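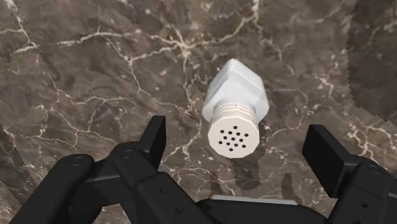
Customer reply, Wednesday, 8:40 a.m.: The office reports that the water softener at the Sandton building has been in regeneration since the early morning and that the cycle will not end. The brine tank is full almost to the rim, and tenants on the second floor have complained of a salty taste at the kitchen taps. The office asks whether the unit must be shut off.

Ticket 536
Product: Clavari softener, single tank
Site: Sandton
Priority: High
Status: Pending customer

Support response, 9:15 a.m.
Thank you for the report. Please place the unit in bypass by turning both lever handles a quarter turn, and then unplug the control head. Tenants should run the cold taps until the salty taste is gone. Please do not add salt to the tank at this time.

Kindly confirm the following:
Salt type in use (pellets, crystals or block)
Hardness setting shown on the display
Whether water continues to run to the floor drain while the unit is in bypass

Customer reply, 10:05 a.m.: Bypass is complete. The drain has stopped. The office uses pellets. The display showed a hardness of 30, and the meter stood at 200 gallons remaining.

Support response, 10:30 a.m.
The settings are within the normal range for this model. A high brine level together with a salty taste most often points to a blocked injector or a kinked drain line. Please relieve the pressure, remove the injector cap, and rinse the screen and nozzle in warm water. A metal pin should not be used on the nozzle.

Customer reply, 1:20 p.m.: The screen was covered with brown grit. It has been rinsed and refitted. The drain line is straight. A manual cycle finished in nearly 200 minutes, and the brine level has dropped.

Support note
The cycle time remains longer than expected. A replacement injector and seal kit has been ordered from the Nasell depot under warranty. The Vincze service desk will contact the office to arrange fitting. The unit may remain in service until then, provided that the brine level is checked each morning.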